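Solange had 132 screws sorted into muffin tins before she would let anyone touch the hip. Neusa said it was a waste of an evening. By then the evening was gone anyway, and the coffee with it.

They had taken the room over the tire shop in March and called the thing Prato, after the street where they found the first motor. It was supposed to walk to the door and back. Onbridge had offered 2,000 dollars for a working demonstration by July, and most of that was already spent on bearings.

"Say when," Neusa said.

"Wait."

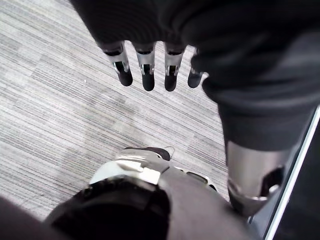

Solange did not trust the knee. It had locked twice at low speed, and both times she had blamed the firmware. She looked at the hand, hanging over the joint with its black fingertips pointed at the carpet and the dark cloth bunched above them. A thin cable looped out beside the cap. She thought about that cable for a while and did not like how far it stuck out.

"You're going to tell me it's the cable," Neusa said.

"It could be the cable."

"You said firmware. I rewrote the firmware. I missed my sister's birthday rewriting the firmware."

Solange got down on her stomach with a flashlight in her teeth. There was a shiny spot on the insulation -- small, the size of a grain of rice. She held the flashlight on it until Neusa came over and got down too.

"Well," Neusa said.

"I'm sorry about your sister."

"She had a bad cake. Move over."
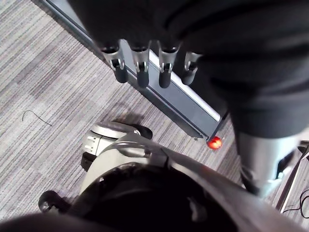 Part Two: Carnia

The man from Onbridge was named Carnia, and he called at 8 to say he was coming early. Neusa told him the stairs were bad and to use the back. Then she hung up and looked at the red light on the end of the rail.

"How long?" Solange asked.

"120 minutes, if he stops to eat."

Solange went to find the tape.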